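Tabletop Arm Service: Trial Places Open at Skuleo

The Skuleo workshop is now taking bookings for the Suvel tabletop arm, which is offered on loan with set-up and instruction included. The service is open to schools, small firms and care providers who wish to judge for themselves what an arm of this kind can do with everyday objects. Applications should reach the office by 16th May.
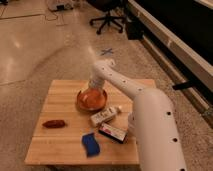
The arm at work over the orange bowl.

Each loan lasts 20 working days and covers delivery, fitting and a half-day course for up to four members of staff. The fee is £3766, payable on delivery. Borrowers supply their own table and household items — a bowl, a sponge and a few small packages are enough to begin with.
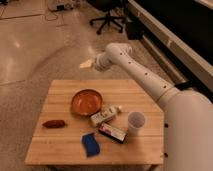 Is previous experience of programming required?
None is required. Movements are taught by guiding the arm by hand, and the course covers everything needed for ordinary use.

Our review of the arm was led by Hae-won Jang, who set it 100 short tasks with common objects. It completed 90 of them without help. Most of the remainder involved soft or thin items, and borrowers with such work in mind are advised to discuss it with us before applying. The Gasser gripper may be ordered in place of the standard one at no further charge.

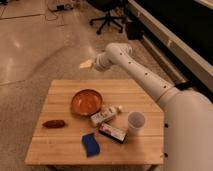 Skuleo Applied Automation Department

Support during the loan is given by telephone and, where necessary, by a visit to the borrower's premises. Arnulfo Nina will answer questions on insurance and floor space. Sites with narrow doorways should send measurements in advance. 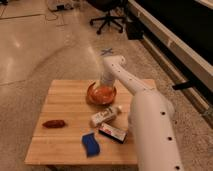

Borrowers who decide to purchase may set half the loan fee against the price. The Trurkar maintenance plan is available separately — terms will be sent with the booking form.

Contact the department office | © Skuleo | Back to top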